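2024-12-13
Rokaron sim, side grasps on lying cylinders, cracked-glaze texture set 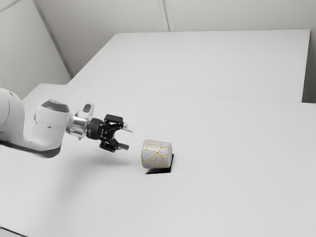 Catriona Kinnear wrote back on this morning's batch that the success number means very little until we split it by object yaw, and that she would hold off telling Potesen anything. Her guess is that the policy has learned one good approach direction and gets away with it on the rest. She also asked if the texture swap was done before or after the pose sampling. It was before. I checked the config and the pose seeds are the same across textures, so the two runs can be compared pair by pair.

Numbers as they stand. 637 episodes finished, 232 of them failures by the lift test (object has to clear the table and stay in the fingers until the end of the hold). That leaves 405 good ones. Plain white texture on the same seeds is still running on the other node, no totals yet.

Went through the failure logs by hand after lunch. They sort into two kinds:

Early close. The fingers start closing before the palm is far enough forward. The lower finger touches first and the cylinder rolls off. Most of the failures are this one. In the logs the close command comes while the depth estimate is still drifting, so I think the policy trusts its first good estimate too much.

End grab. The fingers land near one end of the cylinder, the lift starts fine, then the object swings down and slips out. Fewer of these. Isla Imrie had the same thing in August with the Gramero finger pads and fixed it by raising pad friction. I don't want to do that here. It would hide the centering error and we'd meet it again on hardware.

The gold line pattern was meant to be hard on the pose estimator. The lines don't follow the shape of the cylinder, so anything that leans on edges should get confused about where the ends are. If Catriona is right about yaw, the texture may not matter much and I've spent a week on the wrong variable. Fine, better to know.

Changes made today:
- Wrist camera noise back to the default. Somebody had it at zero in the shared config. Results from before the commit on this branch should be treated with care.
- Close command now waits until the depth estimate has been stable for 3 control steps. Tested on a short batch only, no numbers worth writing down.
- Yaw is now written to the episode summary. Before this it was only in the full log, and reading those takes forever.

Shadows are still hard-edged and nearly black under the objects. Kirstin Tennant says the renderer has a soft light setting that costs about 2 extra hours on a full run. Leaving it alone until the yaw split is done - one change at a time.

To do:
Split the 637 by yaw, bins of 30 degrees, same for the white texture when it finishes.
Rerun the failed seeds with the stable-depth wait turned on. Keep everything else fixed.
Ask Blandine whether the Tiongson gripper model has the right finger travel. The open width in the sim looks wider than the one on the bench, but I haven't measured it.
Send Catriona the plot, with the per-bin counts on it this time.

Rerun queued at 5:40 on the big node. Skye has the node from Monday morning, so it needs to be off by then. If it is still going, kill it and keep whatever summaries have been written.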